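Storing wooden and plastic shape pieces together
Posted in Classroom Materials by Comfort Zakaria

Our center keeps wooden shape blocks and plastic shape pieces for the sorting tables. Staff have asked whether the two kinds may share one bin, and whether they may be cleaned in the same way. We would appreciate guidance before the order for October is placed.

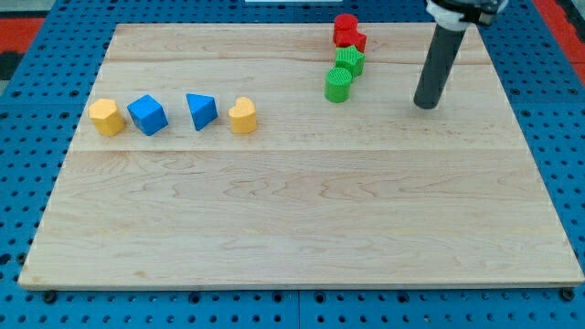 Wooden blocks in yellow and blue, with plastic pieces in red and green.

Hideaki Sakai
Separate bins are recommended. Painted wood should be wiped with a damp cloth and dried at once – it should never be soaked. Plastic pieces may be washed in warm water with mild soap. Ribbed surfaces hold dirt, and a soft brush is suitable for them. Please label each bin by material.

Aba Appiah
We use one bin. No problems so far.

Kwesi Tsikata
I agree with Mr. Sakai on cleaning. For storage, our program uses two shallow Kasitz trays on the same shelf, so that children may still sort by color across both sets. Plastic pieces must be fully dry before they are returned to the shelf.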